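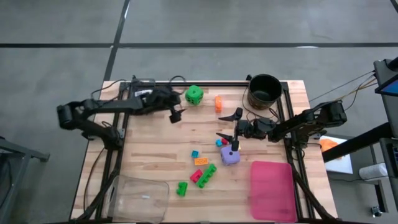
4.2 双臂任务分配与避碰规划

Sevorero 的规划层把“谁去拿、先拿哪个、放进哪个箱子”写成同一个优化问题,这是整个系统里我们最喜欢的部分。常见做法先给每条臂分配目标,再分别求轨迹,最后检查是否相撞;物体稀疏时够用,一旦目标挤在桌子中间,分配结果往往要推倒重来。图 3 的布局正属于后一种情形:两条黑色机械臂分装在木桌两侧,右臂张开的夹爪下方,蓝色和红色小积木与紫色骰子靠在一起,而透明箱和粉色箱都在桌子近侧。左臂若要取紫色骰子,连杆必须伸进右臂的工作区,代价函数里的交叠项会立刻变大,求解器于是倾向于把它留给右臂。这一偏好没有写成任何规则,完全由几何关系导出,第一次在日志里看到时我们相当兴奋!

交叠项按时间片计算。每条臂的连杆用胶囊体包络,规划器在每个时间片上求两组胶囊体的最小距离,低于安全阈值的部分按平方累加。梯度由 Jeltitz 库解析给出,省去了数值差分,热启动之后重规划可以跟上感知的更新节奏。单次重规划最多尝试 3 组初值,全部失败时,优先级较低的一臂退回等待位姿,另一臂继续执行。

等待位姿的选择也值得一提。早期版本采用固定位姿,回退路径有时比任务本身还长。现在的版本从当前轨迹上向后搜索,找到第一个交叠项为零的位形就停下。改动只有几行代码,动作却顺畅了许多,看着两臂一让一进,很有默契。

4.3 遮挡下的目标估计

规划器需要知道每个物体的位姿,而低视角下物体之间的遮挡相当严重。如图 4 所示,紫色骰子的左下部被绿色积木挡住,右下部又被扑克牌盒挡住;后方的绿色骰子也只露出上部。Trondley 模块因此不直接输出单一位姿,而为每个物体维护一组带权假设,再用其他视角的观测更新权重。骰子的点数在这里帮了大忙:相邻两面分别可见五点和四点,立方体的旋转对称性随之被打破,多数错误假设一步就能剔除。侧躺的凸点积木则依靠凸点朝向来消除歧义。

假设集合以期望代价的形式传给规划层。某个物体的位姿尚不确定时,抓取它的期望代价偏高,求解器自然会先处理周围看得清的物体,遮挡也就随之减少。感知和规划之间没有另设状态机,接口只有 2 个函数,替换任何一侧都很方便。

图 4
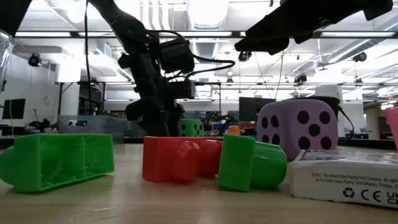
一位审稿人对此提出疑问,认为期望代价会掩盖小概率但后果严重的假设:如果权重很低的那个位姿恰好导致碰撞,求平均之后几乎看不出来。他建议至少在避碰约束中改用最坏情形,并报告由此增加的求解时间。

这条意见非常有价值,我们在修订稿中采纳了一半。抓取代价仍取期望,避碰约束则对权重最高的 4 个假设逐一成立。求解时间有所增加,主要花在距离计算上;这些计算彼此独立,适合并行,Ocampo 调度器已经支持按假设拆分任务。权重更低的假设仍未纳入约束,其影响留待第 5 节讨论。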